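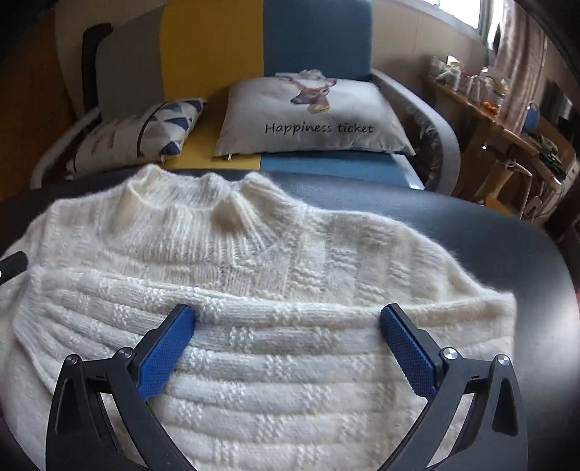

A white knit sweater, sleeve folded across the front.

Travton City Hall open day, 1 June 2025

I went to see my government at work, and my government gave me a tote bag. It had a pen in it, a map of the building and a letter from Mayor Savier thanking me for my "engagement," which at that point consisted of parking.

The tour began in the council chamber. Our guide, Houshang Akbari from the clerk's office, let people sit in the members' chairs. They're very comfortable, and that cleared up some questions I've had about the length of the meetings. A boy of nine or so took the mayor's seat, banged the gavel and told his sister she was out of order. I've seen it done worse by people on salary.

Next came the press room, where Councilwoman Ríos was taking questions. A man asked about the Nollari Bridge, closed 20 months now. She said she shared his frustration. He said he didn't want to share it, he wanted to drive over the river. She wrote that down, or wrote something down.

To her credit, she stayed. The mayor's spokesman answered two questions about the local paper by calling it unfair and left for another commitment, in the direction of the cookies.

Akbari was the best part of the morning. He took us down to the records room and showed us the complaint log, 1287 entries last year, 197 of them about one traffic light. Somebody asked whether anyone reads them. "I do," he said, and he quoted a few from memory, with feeling.

The bridge goes back before the council in September. Public comment is limited to two minutes a person, and you have to sign up at the desk by the side door before six.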